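Preguntas frecuentes: enseñar tareas a un robot de dos brazos

Soy Meenakshi Marar y llevo la parte de demostraciones en Lullov. Como me llegan siempre las mismas dudas por correo, las he ido juntando en esta página. Última revisión: septiembre 2020.

¿Hace falta saber programar?
Para grabar demostraciones, no. Tú mueves los mandos, los brazos te siguen y el programa (el nuestro se llama Onevard) guarda lo que ven las cámaras y la posición de cada articulación. Programar viene después, y de eso se encarga otra gente con más paciencia que yo.

¿Qué diferencia hay entre guiarlo con la mano y manejarlo a distancia?
Con la mano agarras el brazo y lo llevas por el recorrido que quieres. Va muy bien para movimientos sencillos, pero tu propio brazo acaba saliendo en las cámaras y luego el modelo aprende con un estorbo en medio. A distancia cuesta más cogerle el truco, eso sí, aunque las grabaciones quedan mucho más limpias. Yo uso casi siempre los mandos y dejo el guiado a mano para corregir alguna postura rara.

¿Cuántas demostraciones necesito?
¡La pregunta del millón! Depende de la tarea y de lo mucho que cambies las cosas de sitio. Para el puzle de números tenemos 276 grabadas y queremos llegar a 1000. Si es tu primera vez, ponte una meta pequeña – con 17 bien hechas ya ves si la tarea está bien planteada.

¿Por qué un puzle infantil?
Porque es barato, no se rompe y pide justo lo que nos interesa: coger una pieza plana, girarla lo necesario y meterla en un hueco donde apenas sobra sitio. Además cualquiera entiende a la primera lo que hay que hacer. Empecé en julio con bloques grandes y se me quedaron cortos enseguida.

¿Me puedes enseñar cómo es el trabajo?
Claro, son tres momentos con el mismo tablero: 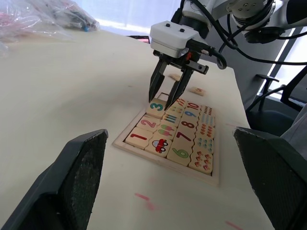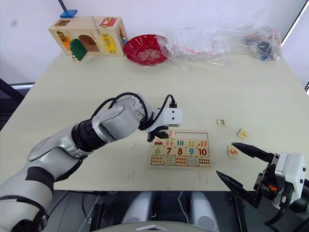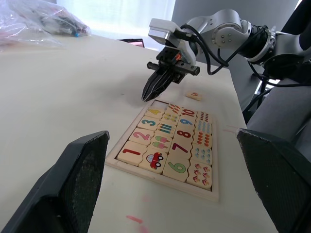

La pinza sobre el puzle: junto al 3 en la primera foto, encima del 2 en la segunda y sobre una esquina de la bandeja en la tercera.

¿Dónde van las cámaras?
Nosotros combinamos una vista desde la cabeza con otras desde las muñecas. La de arriba te da el conjunto de la mesa y las de muñeca enseñan lo que pasa cerca de los dedos. Si solo puedes permitirte una, empieza por la de arriba, pero guarda presupuesto para las otras, que en tareas de encajar se nota muchísimo.

¿Tengo que usar los dos brazos?
No siempre. En el puzle puedes coger y colocar con uno solo. Lo que te pido es que elijas un criterio y lo mantengas, que si unas veces coges la pieza con el izquierdo y otras con el derecho sin ton ni son, luego vienen los líos.

¿Borro las demostraciones que salen mal?
Depende. Si se te cae la pieza, la recoges y terminas, guárdala: es oro puro, así el robot ve cómo se sale de un apuro. Si te has quedado pensando con los mandos quietos o has chocado con el borde de la bandeja, fuera. En Onevard hay una casilla de «descartar» al terminar cada toma y conviene marcarla en el momento, que al final del día ya no te acuerdas de cuál era cuál.

¿Cuánto rato seguido se puede grabar?
Yo paro cuando empiezo a ir deprisa. Suele pasarme antes de las 2 horas, y entonces me salen movimientos bruscos que después el robot copia con todo el entusiasmo del mundo (¡comprobado!). Mejor descansar, estirar las manos y volver luego.

¿Sirven mis grabaciones para otro robot?
En parte. Hemos probado a pasar las nuestras al brazo de Setby y hubo que rehacer la calibración entera, porque las pinzas abren distinto. Las imágenes se aprovechan bastante; las trayectorias, según lo parecidos que sean los brazos. Si piensas cambiar de equipo pronto, cuéntamelo antes de ponerte a grabar y lo miramos juntos.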